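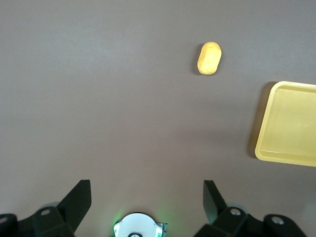

Put the potato in the tray. Judges at the Grescombe meet gave our club 16 out of 100 for "ambition" on that one task and I've been cross since May, so this is me being cross in writing before practice starts.

My view: school robotics clubs should do fewer big shows and more small boring jobs. One toy potato. One yellow tray. Do it till it works, then move the potato two inches and find out it doesn't work anymore.

The team that won our bracket had lights, music, a thing that waved. Fine. Good for them, the kids worked hard. But it ran one fixed routine, and if you'd slid the table over a hand's width it would have waved at the wall. Ours was slow and ugly and it looked for the potato every single time. I think that's worth more. The scoring sheet has no box for it.

Parents ask me about this. Why a potato, why not a rocket arm or whatever. Because it's lumpy, that's why. A cube forgives you. Grab a cube a bit crooked and it straightens itself out in the fingers. A potato rolls, or squirts out sideways, and then some eighth grader has to sit down and think about where the fingers ought to close and which way the thing is pointing. That is the whole subject right there. Yellow on yellow too, which wrecked our color code for most of a month. Best month we had.

The kids logged 363 tries before the meet. Every one, with a note. "Missed left." "Closed too soon." "No idea." They wanted to get to 1000 and I said no, go home, eat dinner. I was probaly wrong.

I've heard the other side. Small jobs don't recruit. Nobody signs up at the fall table for potatoes. True, we lost two kids to the Sollcombe team and their big arm, and I dont have a good answer for that. Money goes the same way, sponsors like a video.

Still. Add a repeat round. Judge moves the object, team gets five more goes, no touching the code. Costs nothing. Biltow already runs theirs that way and their numbers haven't dropped.

I'll send this to the league tonight. Practice is at 4, bring your own chargers please, the club ones are gone again.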